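Home | Projects | Route Notes | FAQ | Join | Contact

Path Following Project: Frequently Asked Questions

What is the project?

Students in the Sestgate robotics club are writing software that lets a small wheeled robot follow a paved path through a park. It runs as a club project, so there are no grades. We meet on Sunday at the Wukitier building and work outside whenever the weather allows.

Do I need to know how to program?

No. It helps if you can read a little Python, but new members start by labeling path edges by hand and pick up the code from there. If you already program, tell us and we will give you a piece of the steering code in your first session.

Why a brick path and not a painted line?

The club did painted lines for years. A line on a gym floor has one color and a clean edge. Brick paving varies in color, and the edge can be a curb in one place and grass in another. The program has to find the sides of the path and stay between them.

What does the software work from?

Still pictures along the route, taken facing forward. Our current set has 747 of them. Members mark the left edge and the right edge in each one, then the program is trained on the marked pictures. 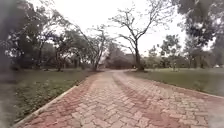
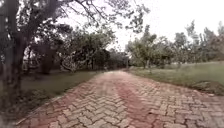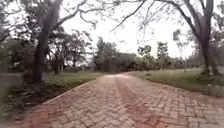 Keabetswe Molefe

What should I look for when I label?

Start with the edges. Mark the line where the paving stops, even where grass makes it hard to see. Then look down the paving for the darker red band. An early version of our program took that band for the path and treated the paler brick beside it as something else. Do not mark the band as an edge. If you are not sure where an edge goes in the distance, stop your line at the last point you trust.

What about the far end, where the path goes into the trees?

Leave it unmarked. The steering code only uses the near part of the path, and guesses at the far end made our results worse.

Does the weather matter?

Yes. We prefer an overcast sky. On sunny days tree shadows fall across the brick in hard stripes, and the program we have now does badly with them. Shadows are on the list for next term — anyone who wants to take that on should say so at a meeting.

What is the difference between Kimico and Gunnlaugsson?

Kimico is our labeling tool. Gunnlaugsson is the robot. Both names were picked by members who have since graduated, and we have kept them.

How big is the group?

We have 23 members. Outdoor runs are done in teams of three: one person walks beside the robot with the stop button, one watches the laptop, and one looks out for people and dogs on the path. The robot always gives way.

Can I take the robot home?

No. You can take a copy of the pictures and the labeling tool and work on your own computer.

When is the demo?

June. The robot has to drive the route without anyone touching it. Members who only did labeling are part of the demo too and get their names on the poster.

How do I join?

Come to a meeting, or write to us through the contact page. Bring closed shoes for outdoor days. A laptop is useful but we have spares.

Related pages
Labeling guide for new members
Stop button rules
Getting started with Kimico
Gunnlaugsson parts list
Notes from last term's outdoor runs

Contact | © Sestgate Robotics Club | Back to top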